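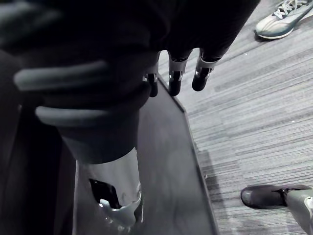
Flondedmont Street Parade — progress report to the Weltetti Arts Fund
Apr 13, 2022

Planning for the June parade is on schedule, apart from the costume work noted below. The council has approved the road closure from the old post office to the harbour.

Performers
We have 18 groups confirmed, mostly schools and dance clubs. Three are coming for the first time, including the Brondov drummers. Rin Kamata is running the cosplay section and has asked that all groups send in their character list and music before the first rehearsal. Two groups still owe us their insurance forms.

Costumes
The sewing room opened a fortnight late. Oana Marinescu has caught up on the headpieces, but the colour of the first lot of dyed fabric was wrong and the supplier is replacing it. We don't expect to ask for more money.

Spending
The $3,000 for materials is mostly committed. What remains will go on face paint, glue and water for the marshals. Receipts are with Kuldeep Nautiyal and will be sent with the final report.

Still to do
Gerrit Dlamini is organising the sound truck and a second generator. We also need a decision from the fund on where its banner goes — front of the parade or beside the stage — so the sign writer can start.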